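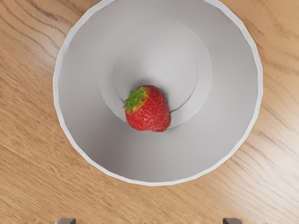 Fasting glucose drift on a 2 day broth fast, anyone else logging?

kelvin_drip
Posted February 23, 2018
Our department is doing a group broth fast through the Lustix workplace plan. Two days, vegetable broth and water, black coffee allowed. I wear no sensor, just finger sticks with a Molovel meter. Reading before breakfast on the day we started was 112, which is higher than my usual. The plan sheet says to expect a steady drop. Mine went down, then came back up the second morning. Same meter, same lot of strips, same finger. Is this a meter problem or a me problem?

ostrava_lane
Could be neither. The liver releases glucose overnight, and the hormones that drive it peak before waking. Short sleep will do the same. One morning reading tells you very little. Did you wash your hands first? Residue from fruit or lotion will push a finger stick up quite a bit.

kelvin_drip
Washed with soap, dried, second drop used. Sleep was poor both nights.

tarn-and-tine
What was the total intake? The Lustix sheet lists calories per jar but the jar is two servings, and half the people in my office read it wrong in December. If you had the full jar each time you were not fasting in any meaningful sense, you were on a low calorie liquid diet.

kelvin_drip
I added it up. 1086 calories over the whole period. I counted full jars.

tarn-and-tine
Then it is a low calorie liquid diet. Your numbers should be read that way. Carrot and parsnip broth with the solids blended in has a fair amount of carbohydrate.

bluntspoon
I disagree that the label matters here. The question was about a reading after a night without food. Whether he had one jar or two at dinner, he had nothing for the hours before the test. The earlier intake affects it a little. The sleep affects it more.

tarn-and-tine
It matters because he is comparing himself to a sheet that assumes half the intake. The expected curve on the sheet is for a different protocol.

bluntspoon
The expected curve on the sheet is a drawing. It has no units on the vertical axis. I would not compare anything to it.

ostrava_lane
Agree with bluntspoon on the drawing. On the meter, home units are allowed a fairly wide error. Take two readings back to back and see how far apart they are. If the gap is as big as the rise you are worried about, you have your answer. Control solution is cheap if you want to check the strips.

kelvin_drip
Ran a pair just now, not fasted. They differ by 2. So the meter at least agrees with itself.

ostrava_lane
That is repeatability. It can still read high every time. Use the control solution.

pm_gasket
Different point. I manage the scheduling for a group like this and we switched from Lustix to the Trasia plan, mostly because Trasia asks everyone to fill in a medication form before they get a start date. Anyone on insulin or a sulfonylurea gets told to talk to their doctor and is not enrolled until they have. Lustix has a paragraph at the bottom of page four. If an employer is putting its name on this, the form should come first.

tarn-and-tine
Trasia's form is fine. Their powder is mostly maltodextrin, so check the ingredients before calling it an upgrade.

pm_gasket
I said the form was better. I did not say anything about the powder.

rivetcount
Also check the sodium. The Rácz concentrate that gets handed out as a substitute when the Lustix jars run short is a lot saltier. I put on water weight during a fast, which was confusing until I read the tub. If you track blood pressure, log which product you had at each meal.

kelvin_drip
We did get Rácz on the second day. I will note it. Resting pulse was 70 both mornings, no dizziness.

bluntspoon
Salt will not move the glucose reading much. Keep the two questions separate.

ostrava_lane
Suggest a week of normal eating with a reading every morning, same time, then decide. If they stay where your first one was, take the log to your doctor and ask for an A1c. A lab draw will settle it better than we can.

kelvin_drip
Control solution is ordered. Will post the week of readings in this thread.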